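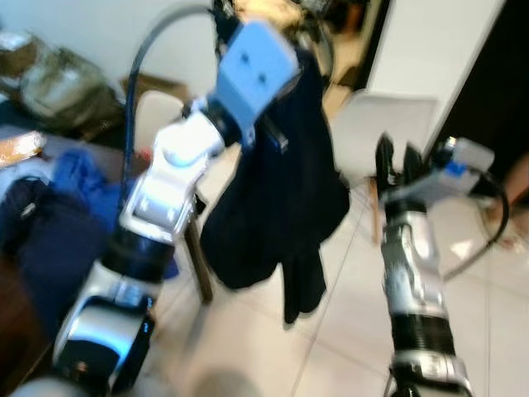 Dark garment in the left gripper, right one free. More on the table to get through.

So, you've all been asking me about the robot, and since I'm the one who gets stopped in the hallway about it, Florante told me to write it up for the newsletter. Fine! I've been on garment intake for longer than I care to admit, and I have opinions.

First, the basics for those of you over at the Branlow building. The arms came to us through Idix, and they do one job, which is picking up clothes one at a time and getting them ready to be folded. Everything before that (opening bags, checking pockets, pulling out anything with a broken zipper) is still us. So is everything after, meaning tags, repairs, boxing and the shelf labels that Thitima is so particular about.

We sent 3,778 pieces through intake in September. I used to lift and shake out my share of those by hand, and my right shoulder could tell you all about it. Now I spend most of the morning sorting and checking, and I go home without reaching for the heating pad. That's the biggest change for me, and I'd have signed up for it years ago.

It isn't fast, though. On a good shift it gets through 220 pieces, and on its worst day so far it managed 164, mostly because somebody (me) fed it a whole run of dark stuff. Navy on navy is hard for it. If two dark shirts are balled up together it will often go for both, and then one of us has to step in and pull them apart. Light colors and denim go much better. Hoodies with drawstrings, please just hand those to Marisol.

What I didn't expect is how much the day would get rearranged. We used to talk the whole time we were shaking things out, and now one person is up front watching the arms while the other two are back at the bag station. I missed the company the first couple of weeks, I really did. Hyun-seo moved the schedule around so we swap places every hour, and that has helped a lot. You get a turn at the quiet job and a turn at the gossiping job.

Then there's the question everyone asks with their voice lowered: is anybody losing hours? I asked Chanida straight out at the Wednesday meeting, in front of people, and she said no. Intake stays at 3 people per shift. The time we save goes to mending, which has had a backlog for as long as I can remember. I've started learning the overlock machine and I'm terrible at it, but my hems are getting straighter!

A couple of requests while I have your attention. Please don't reach in between the arms to grab something, even if it's only a sock. Use the stop button, wait until they've quit moving, then go ahead. And if you see it do something odd, write it in the notebook with the time and what kind of garment it had. "Acted weird" doesn't give Florante a whole lot to work with.

If you'd like a turn up front, talk to Hyun-seo before the next schedule goes up. Mornings are already full, but there are openings after lunch.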